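Foam letters keep falling off black fabric cover, what glue??

Posted in Crafts & Sewing > Fabric
Aug 12, 2018

clostus_mom3
Ok need help fast. We have a black fabric cover that goes over a tall thing in our craft room (shared room, Flavville rec building) and I let the kids decorate it with foam letters. The peel and stick kind. Looked great for maybe a day. Now every time someone pulls the cover off to get underneath, two or three letters drop, and the ones that stay on go crooked. Found an E stuck to my sock at home.

Things I tried:
Pressing them down hard with a book. Nope.
School glue. Dried stiff and white on the black, letter popped off anyway.
Ironing from the back thru a towel, low heat. Letter got kind of shiny and shrunk a bit, so I quit.

I don't want to sew 200 letters. Well it isn't 200 but it feels like it. Is there a glue that bends with the cloth? Also the cover has to come off and on a lot and somebody will want to wash it sooner or later. Budget is tiny, under 13 dollars if possible. Open house is in 10 days, would like it to still spell something by then.

giveo_stitches
Peel and stick foam isn't made for cloth, the sticky part grabs the fuzz and thats it. You want a flexible fabric glue, the tube should say washable AND flexible. Don't use super glue, it goes hard and cracks and can eat the foam.

What I do:
Take the cover OFF and lay it flat on a table. Don't glue while it's hanging, the folds pull the letter up before it sets. Go over the cloth with a lint roller first, black cloth holds a ton of lint. Put a piece of cardboard inside so you don't glue front to back. Peel the old backing off the letter, rub off the gummy stuff with your thumb. Thin layer of glue all the way to the edges, esp. the corners of things like M and E. Corners go first. Book on top, leave overnight. I know the tube says 3 hours. Overnight.

Test one letter before you do the lot. Some foam has a coating and glue slides right off it, in that case scuff the back with a nail file.

Washing: hand wash, cool, hang it up. No dryer ever. I did a banner for my niece in March this way and it's been rinsed a few times, lost one dot off an i.

And yes stop ironing them lol. Foam melts.

tapeitall
hot glue. done

giveo_stitches
Hot glue on thin cloth that gets folded all the time peels off in one sheet, and too hot it warps the foam. Fine for a thing that never moves. This moves.

kiss_and_craft
Agree with the fabric glue but I'd ask where the cover LIVES too. We have near enough the same setup, black cover w/ foam letters, and ours sits right up against the toaster oven on the work table. I use that oven for shrink plastic and clay. Ours:

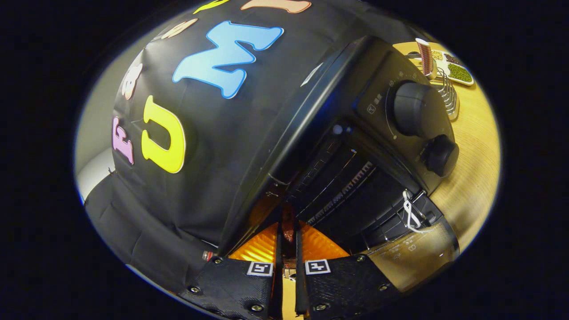

Our cover next to the craft oven. Letters at a tilt, as usual.

So before I turn the oven on, cover comes off and goes on a hook across the room. Every time. Foam plus loose cloth next to a hot oven, no thanks. If yours is near anything that heats up move it first and worry about glue after.

For letters, what worked for me was glue plus one stitch. Thread the same color as the letter, one little stitch top and bottom, go thru the foam and the cloth. Don't pull tight or it cuts the foam. Takes a minute per letter, you don't need it on the small ones. Only the ones that sit on a fold. Put the big letters where the cloth hangs flat and leave the loose part at the bottom bare, it creases too much down there for anything to hold.

Crooked I wouldnt fix. Kids like it crooked.

clostus_mom3
Thanks!! Didn't even think about heat, ours is by the coffee maker, moving it tommorow. Going with fabric glue and a stitch on the big ones. Does the gummy stuff come off with rubbing alcohol or will that wreck the foam?

giveo_stitches
Just thumb. Alcohol can take the color off, try it on a spare letter if you have to.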